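Robot Manipulation Lab: Handout 5
Teaching by demonstration: hand guiding and remote control

Read this before the lab session. Bring a printed copy if you like to write on it.

1. What we mean by a demonstration

A demonstration is a recording of a person doing the task through the robot. At every time step we save the joint angles, the gripper openings, the camera views and the command that was sent. A learning method later tries to predict the command from the rest. If the person could see something the cameras could not, the method has no way to learn from it. Keep this in mind when you choose where to look while you drive the arms.

2. Two ways to do it

Hand guiding. You switch the arm to a soft mode, take hold of it near the wrist and move it. You feel contact directly, so it works well for pushing a part over a pin or into a slot. The drawbacks are that your hands and body get into the camera views, and one person can't easily guide two arms at once. Often the motion is guided first, then played back with nobody near the table, and only the playback is recorded.

Remote control. You move a pair of small leader arms and the follower arms copy them. Both hands are free to work together and the views stay clean. You feel little or nothing of the contact. New operators press too hard and close the gripper too late. Expect your first tries to be slow.

In simulation only the second way is open to you, since there is no arm to hold. The leader arms in the Onley room are connected to the simulator and to the real table, and the same recording script serves both.

3. The course task

We use the Drirnotura gear task. Small gears and larger round parts are set out on the table between two arms. You pick up the parts and put them together. In the basic version only one arm carries and the other steadies. In the full version both arms carry.

Parts are placed at new positions at every reset. Do not reset again to get an easier layout. A set made only of easy layouts gives a policy that works only on easy layouts.

4. Driving the arms

Start every episode from the home pose. Open both grippers before you move toward a part.

Come down on a small gear from above. Stop just over it, check the finger gap in the wrist view, then go down the last bit slowly. Close, wait a moment, lift.

Keep the idle arm still. Small shakes in the idle hand are recorded as commands, and the policy will copy them.

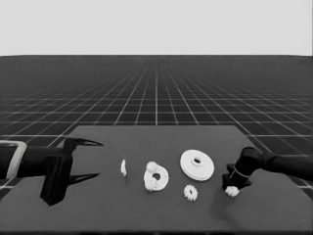 Kováčik disagrees with the point on the idle arm and says it should be moved early, toward the part it will need next, so that the policy doesn't learn to wait. Both habits can be defended. Pick one with your partner and keep to it for the whole set. Mixed habits are harder to learn from than either one alone.

If you drop a part and it stays in reach, pick it up and go on. Recoveries are useful. If it leaves the table, end the episode and mark it as failed. Failed episodes are kept in a separate folder and are not used for training in this lab.

5. What to hand in

Each pair records 50 episodes of the basic version in simulation. Then train with the default settings, using 3 different seeds, and report the success rate for each seed. Do not report only the best one.

Write 2 pages on where the policy fails. Say at which step it fails (reach, grasp, carry, place) and whether your demonstrations contain that situation. Look at the recordings before you answer.

The Ernholm data set from the last handout may be used for comparison but not mixed into your own training data.

6. Notes on the software

Leader arms must be calibrated each time the power has been off. The script does not check this.

Save after every episode. Unsaved episodes are lost when the simulator window is closed.

Reading for next time: handout 6, sections 1 and 2.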